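家で読み書き教材をつくる・しまう・直すコツ メモ

台所のテーブルで子どもの音読カードをつくり始めて、もうだいぶたつ。毎回おなじところでつまずくので、やり方をまとめておく。急いで書いてるので順番ばらばら。あとで直すかも。

■カードの紙

コピー用紙はだめ。すぐ角が折れる。厚めの画用紙か、お菓子の箱の裏。箱の裏は片面つるつるなので、書くのはざらざらの側。
牛乳パックもいける。ただし洗って開いて、ひと晩干してから。内側は水性ペンをはじく。油性で。
大きさはトランプくらい。小さい子は名刺サイズだと指でつまめず、机からはがせなくて怒る。
角は丸く切る。爪切りでやると早い。はさみより早い。

■字の書きかた

太めのペン、黒一色。色分けしたくなるけど、最初は黒だけ。
母音だけ赤、はやってもいい。うちは二か月目からやった。いっぺんに色を増やすと、子どもが字じゃなくて色で覚える。「赤いのが『あ』」になる。これ、直すのに時間かかった。
「ぬ」と「め」、「わ」と「ね」と「れ」は同じ日に出さない。別の週にする。
「は」を「わ」と読むやつは、カードじゃなくて文で教える。カード一枚では無理。
濁点は別の小さい紙に書いて、清音のカードの右上にのせる。のせたら音が変わる、はずしたら戻る。これがいちばん受けた。「か」にのせて「が」。「ま」にのせて大笑い。
小さい「っ」はカードを半分の高さに切る。読むときは口を閉じて一拍待つ。机を指でとん、とたたくとわかりやすい。
のばす音は「おかあさん」「おとうさん」から。書きと読みがずれるのは後まわし。

■貼る場所

冷蔵庫の下半分。子どもの目の高さに。大人の目の高さに貼っても、大人しか読まない。
トイレの扉の内側も可。ただし湿気でテープがはがれる。マスキングテープを二重に。
火のそばはやめる。コンロ横の壁に貼って、端が茶色くなった。油もつく。
玄関もいいが、出がけに読み始めて遅刻しそうになる。朝は裏返しておく。
貼るのは一度に4枚まで。欲ばって全部貼ると壁紙になる。誰も見ない。

■しまいかた

カードは増える。うちは気がついたら200枚こえていた。輪ゴムは切れるので使わない。
・今週のぶん→ふたのない浅い箱。食卓のすみ
・覚えたぶん→チャック袋に行ごと
・まだのぶん→戸棚の上。見せない
見せると全部出したがる。で、なくす。
チャック袋には乾燥剤をひとつ。せんべいの袋に入ってるやつで十分。梅雨どきは特に。小さい子がいる家は、手のとどかない所に。
行の名前は袋の右下に書く。左上に書くと、立てて並べたときに隠れる。
磁石シートを裏に貼ったカードは、チャック袋でなく空き缶に。勝手にくっついて散らからない。ただし缶の底にびっしりつくと取れない。厚紙を一枚敷く。

■よごれたとき

しょうゆ→すぐ乾いた布で押さえる。こすらない。
ジャム→冷ましたスプーンの背でこそげてから、かたくしぼった布で。
クレヨン→あきらめて書きなおす。消しゴムで広がるだけ。
油性ペンがテーブルについたら消毒用アルコールを綿棒に少し。ニス塗りのテーブルは目立たない所で試してから。うちは試さずにやって白くなった。
透明テープで表をおおえば拭ける。ただ光って読みにくいので、窓を背にして座らせる。つや消しのテープが手にはいるならそっちを。

■聞きとりのほう

読むより聞くほうが先。字を見せる前に、耳で音を分ける遊びをたくさん。
・ことばを手拍子で区切る。「た・ま・ね・ぎ」で四つ
・最初の音あて。台所にあるもので「『さ』で始まるもの」。さとう、さら、さいばし
・おしりの音。しりとりはこれの応用なので、できなくても叱らない
・音ぬき。「たまご」から「た」をとったら? これは年長くらいから
皿洗いしながらできるのがいい。教える側の手があく必要なし。水の音がうるさいときはやめる。聞こえてないだけなのに、わかってないと思ってしまう。
包丁を使っているときもなし。当たり前だけど、返事をしようとして顔を上げるので。

■市販のもの

Pateroのひらがなカードは厚みがよい。箱がきつい。しまうとき角がつぶれるので、箱は捨てて袋へ。
Votovの音声ペンは電池のふたがかたく、十円玉では開かなかった。小さいドライバーを引き出しに一本。電池は使わない月は抜いておくこと。液もれしたら酢をほんの少し綿棒で、そのあと乾拭き。酢が効くのはアルカリ電池のとき。手袋して。
Skemvilleの絵カードは絵がかわいすぎて、絵だけ見る。付箋で絵をかくして、読めたらめくる。
高いのを買う前に、まず自作で一か月。続かないこともあるし。

■時間

夕方6時前、ごはんの前の五分。食後はだめ。眠い。
キッチンタイマーを使うなら、音が鳴ったら途中でもやめる。「あと一枚」を大人が言いはじめると長くなる。
嫌がる日はカードを出さない。かわりに買い物メモを読んでもらう。「とうふ」「ねぎ」。読めたら子どもがかごに入れる係。
4月は園も学校もばたばたするので、新しい字は入れない。復習だけ。

■数えるのも少し

読んだ枚数を紙に正の字でつけてた時期がある。年末に足したら1292。目標は1000だったので、まあよし。
ただ枚数を目あてにすると、簡単なカードばかり選ぶようになる。表は戸棚の中に貼って、大人だけ見る。シールのごほうびは週のおわりに一枚。毎回あげると値うちが下がる。

■書く練習にうつるとき

鉛筆の前に、指。
おぼんに塩をうすく敷いて指で書く。ゆすれば消える。砂糖はべたつくのでやめたほうがいい。塩も使ったあとは料理に戻さない。瓶に「れんしゅう用」と書いてとっておく。
おぼんは黒か紺。白いおぼんに白い塩だと字が見えなくて、なんのことやら。
曲がるところで声を出す。「ぐるっ」「ぴょん」。書き順を言葉で説明するより通じる。
鉛筆は短いの。2B以上。三角のやつは好みが分かれた。

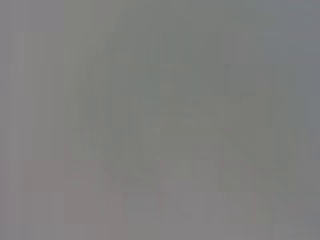 カードは五十音順に教えないとだめですか?

順番は気にしなくて大丈夫です。自分の名前の字から始めて、つぎに家族の名前、好きな食べ物の字、とふやすのが続きやすいです。五十音の並びは、だいたい読めるようになってから表で見せれば、すぐ入ります。

■名前の字から始める場合の注意

名前に「ぎ」や「しょ」が入っている子は、最初からむずかしい字にあたる。その場合はまるごと一枚のカードで。分けるのはあと。
きょうだいで同じ字があるときは、カードも二枚。取りあいになる。
名前カードはお弁当袋にも一枚。油性で書いて、布用の両面テープ。洗たくの前にはがすのを忘れがち。うちは三回洗った。字は残った、テープがだめになった。

■外国のことばも家で使っている場合

Colomboという二言語の音カードを借りて使ってみた。ふたつのことばのカードはふちの色を変える。表裏に別々のことばを書くのはやめたほうがいい。裏返すたびに混ざる。
時間帯で分ける手もある。朝はこっち、夜はこっち。
袋も別に。混ざったら分けなおすのが遊びになるので、それはそれで。

■道具の手入れ

はさみ:テープの糊でべたつく。ハンドクリームを少しつけて拭く。
ラミネートの機械:冷めるまで出しっぱなし。熱いまま戸棚に入れない。
穴あけパンチ:下のくずをためすぎるとふたが飛ぶ。台所でやると拾うのが大変、米と見わけがつかない。
磁石シート:切るときは裏から。表から切ると端がめくれる。
ペン:キャップを下にして立てる。横だと片方だけ薄くなるのがあった。

■かたづけの合図

「おしまい」のカードをつくっておく。これだけ大きめ。子どもが自分で箱の上にのせたら終わり。
最初のうちは一枚目でのせてくる。それでも終わりにする。三日くらいで、二、三枚読んでからのせるようになった。
なくしたカードはだいたいソファのすき間か冷蔵庫の下。下のほうは定規にガムテープを裏がえして巻いて、すべらせて取る。

追記:濁点の紙は小さいのでよくなくなる。多めに切って、ジャムの空き瓶へ。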